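Search reviews
Go

Tendar desktop stapler: big, beige, and a bit much

The listing promised this stapler would "change how you staple." I staple maybe twice a day, so I wasn't holding my breath. It had 316 reviews, most of them glowing, and I wondered how many were written in the first week.

It does sit flat, and the base hasn't crept across the desk yet. A thin report goes through clean. 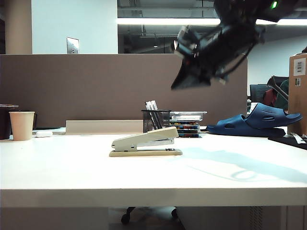 Past that it gets fussy. The box says 52 sheets. Mine started bending legs well before that - and I was leaning on it. It also takes up more room than my old Jadance, which cost less and lived in a drawer.

Keep it if somebody gives you one. I wouldn't pay full price.

Comments (3)

deskbound_m: Mine jams every Wednesday, I swear.

papertrail: Try better staples. No trouble here.

kwl: Does it open flat for tacking?

Related reviews
Pangilinan mesh pen holder
Flirkbridge three-hole punch
Jadance mini stapler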